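I've had the Ornberg folding table since April, and I've now used it for enough dinners, sewing weekends and one very long jigsaw that I feel okay telling you what I think.

The short version: I like it a lot, and the hinges drive me nuts.

I went looking for a big table because my old one wobbled so badly that soup was a gamble. My friend Elif Naz Ekinci has the Meireles one, the heavy kind with the drawer, and I wanted that until I saw what it cost. The Ornberg came to 800 with delivery and I talked myself into it in one evening (I was tired, the free returns helped). It came in one flat box that two of us could just about get up the stairs, and putting it together took less than an hour, even with a break to hunt for the hex key. It was taped to the underside of the lid. Check there first!

The top is great. It wipes clean, it doesn't show fingerprints, and a hot mug left on it for a whole phone call didn't leave a ring. Open, it seats eight if everybody likes each other. Folded, it tucks in behind the couch and I forget I own it. 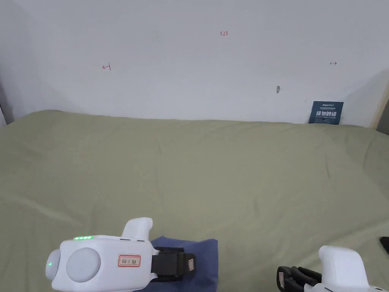
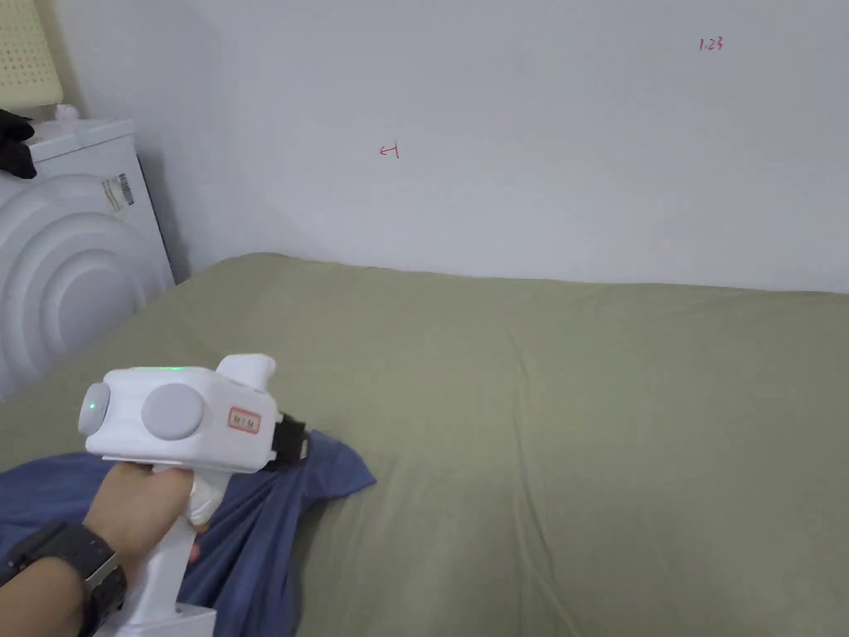 Odair Tavares

Now, the hinges. You have to lift both leaves a tiny bit before the locks let go, and if you lift one side first it sticks and you end up on the floor with a flashlight, saying things. I got better at it after the first month, but my mother still won't touch it. The instructions show one drawing of this step, and the drawing is wrong. A drop of sewing machine oil helped more than anything in the booklet.

The feet are the other thing. They're hard plastic and they squeak on my kitchen tile, so I bought a pack of felt pads and stuck those on. They've stayed put so far, except for one that came off when I dragged the table (my fault, you're supposed to lift it).

If you use a tablecloth, buy long. I had one from Lorine that fit my old table fine and looked like a napkin on this one. The overhang matters more than you'd think with folding legs, because a short cloth leaves all the metal bits showing. I picked up a bigger one for 40 and it makes the whole room look like I planned it.

Would I buy it again? Yes, and if they ever fix those locks I'd tell my mother to get one too. I'm knocking off a star for the hinges and half of another for the squeaky feet, so three and a half out of five, with the top alone worth four of those on a good day. I wrote to Ornberg asking for a spare set of feet and I'm still waiting to hear back.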